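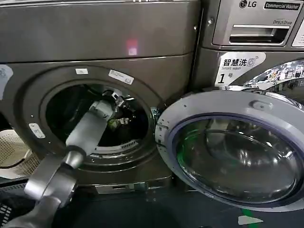
Sealing the December blanks

Monday, December 5, 2022

I have changed the way I seal plywood shapes before painting. The old method was one coat of shellac, then acrylic. On the batch of stars I cut in March, the grain had lifted along every curved edge by the second colour coat, and the paint looked furry under a side light.

The new order of work:

Sand the faces with 240 grit and leave the edges alone.
Brush on 2 thin coats of Amitz sanding sealer, 30 minutes apart.
Sand the edges only, by hand, with 1000 grit.
Wipe with a dry cloth and paint.

Hélder Simões suggested doing the edges after sealing. He cuts door signs in Hurnport and uses the same sealer on birch and poplar. I tried it on poplar first. The edges stayed flat through three coats of red, though the end grain at the hanging hole still drank the first one.

Papers go on last, with matt medium. The Wibisono sheets are thin and bubble if the medium is heavy – a foam brush is better than bristle. I have not tried the thicker Tirkance card on a curve yet. Hanging loops are waxed cotton, 2 mm, knotted at the back.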